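作業台に敷く紙の話を連投します。模造紙に手描きの枠を引いて、小さいブロックを置く位置を決めるだけの内容です。道具は定規と黒ペンと紙のみ。 1/

前提。台の天板に直接印を付けるのをやめたのが7月。消し残りが増えて、どの線が現行なのか判別できなくなったため。紙なら版ごと交換できる。 2/

紙は白の無地。方眼入りも試したが、自分で引いた線と印刷の線が混ざって読みにくい。罫のない面に必要な線だけある状態が一番作業しやすかった。 3/

紙は枠より大きく取る。枠の外に余白がないと、端がめくれたときに枠ごと動く。余白は手前側に多めに残す。手を置くのも書き込みをするのも手前なので。 4/

線は細い方がよい。太いペンだと線の内側と外側のどちらを基準にするかで毎回ずれる。自分は外側基準で統一。Fuseini Alhassanさんは内側基準らしく、図面を交換するたびに換算している。 5/

枠の長辺は364 mmで設計した。B4の長辺と同じ値で、手元の紙を当てればすぐ確認できる。定規を出すのは最初の1回だけで済む。 6/

枠の上寄りに横線を1本入れて、細い帯を区切る。帯にはブロックを置かない運用。置ける範囲と置かない範囲が線で分かれていれば、口頭の説明は短くて済む。 7/

目標位置は塗りつぶしの黒丸。輪郭だけの丸も試したが、少し離れると枠線と紛れる。丸の直径はブロックの一辺に合わせて16 mmを狙う。フリーハンドなので真円にはならない。許容する。 8/

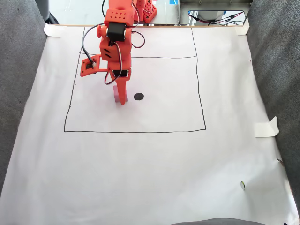

枠内の黒丸と、その左隣の小さなブロック。

ブロックは淡い色を使用。黒丸の横に並べたときに明暗差が大きく、隣接しているのか重なっているのかを判断しやすい。濃紺のブロックは丸と一体に見えるので外した。 9/

「置けた」の定義を先に決めておく。当方の基準は、ブロックの底面が黒丸を覆い、はみ出しが2 mm以内。触れているだけの状態は未達とする。記録欄には可否のみ書き、所感は別紙に分ける。 10/

左辺は斜めになりやすい。右利きで左側の縦線を引くと、定規を押さえる手と体の位置関係が悪い。対策は紙を90度回してから引くこと。分かっていても面倒で省略しがち。 11/

斜めになった枠を描き直すかどうか。位置決めの基準が黒丸で、枠が範囲の目安にすぎないなら、そのまま使う。枠の辺から寸法を取る用途なら描き直す。 12/

辺に沿って小さい点を打っておく方法もある。線を引く前の当たりとして使い、消さずに残す。次の紙に写すとき、点だけ拾えば線の位置が再現できる。線をなぞるより早い。 13/

紙の固定はテープを四隅に。全周を貼ると交換時に破れる。テープはSowahの弱粘着を使用中。以前のIrnumは剥がすときに紙の表層を持っていくことがあり、再利用する紙には向かなかった。 14/

1枚の紙の寿命。当方の運用では最大160回の置き直しで交換としている。それ以前でも、黒丸の縁が擦れてぼやけたら交換。擦れた縁を上から描き足すと、丸が少しずつ大きくなる。 15/

版管理。紙の裏に鉛筆で通し番号と枠の寸法を書く。表には書かない。表の余白に書いた文字は、あとで見たときに印と誤読する。一度やった。 16/

Philomena Aidooさんから「印刷すればよいのでは」と指摘あり。同意する。ただ手元のプリンタはA4まで。分割印刷して貼り合わせると、継ぎ目に段差ができてブロックの縁が引っかかる。 17/

大判出力はRernhamの窓口に頼めるが、黒丸の位置を変えるたびに出し直すことになる。配置が固まるまでは手描き、固まったら出力に切り替える予定。元データはClandudexの共有フォルダに置いた。 18/

未解決の点。湿度の高い日は紙が波打つ。四隅固定だと中央が浮き、ブロックがわずかに傾く。厚手の紙は丸め癖が取れない。現状は前日から平置きして重しを載せている。 19/

次は黒丸を増やした版を描く。丸同士の間隔は未定。ブロックを隣り合わせに置いたとき指が入る幅が必要なので、先に実物を並べて測る。 20/20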